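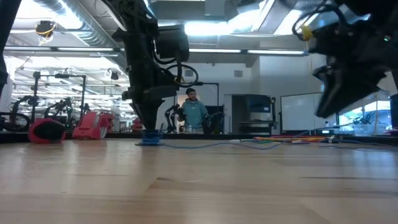 Temelis is a motion coordination package for robot cells in which two arms share one work surface. It sits between a task planner and the arm drivers and decides when each arm may enter the volume both can reach. The package was started by Ertuğrul Coşkun as an internal tool at Warnenov and later rewritten with Domenica Egger, who added the current scheduler.

Architecture

The workspace is stored as a voxel grid with a cell size of 15 mm. Before a trajectory starts, its swept volume is computed from the joint path and padded by a fixed margin. An arm must hold a reservation on every voxel it will cross. Reservations are granted in time order and released as the arm clears each voxel, so the second arm can begin its approach before the first has fully withdrawn.

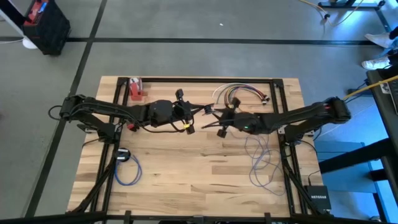

Deadlock is possible when each arm holds space the other needs. The scheduler checks the wait graph on each request and backs one arm out along its own recorded path – a motion already known to be free. Priority goes to the arm with an object in its grasp.

Flexible objects

Cables and wire are handled separately. Their shape cannot be predicted well enough for a swept volume, and Temelis instead attaches an inflated capsule to the gripper, with a length set in the task file. The setting is conservative and often forces the arms to take turns. A perception plug-in, Chiriac, can shrink the capsule from a segmented depth image, but it loses thin strands against reflective surfaces.

Tooling

Logs are written to a ring buffer of 2000 entries and can be replayed in the Forkmont viewer. Version 2 changed the log format; older files need conversion. The regression suite contains 41 recorded conflicts.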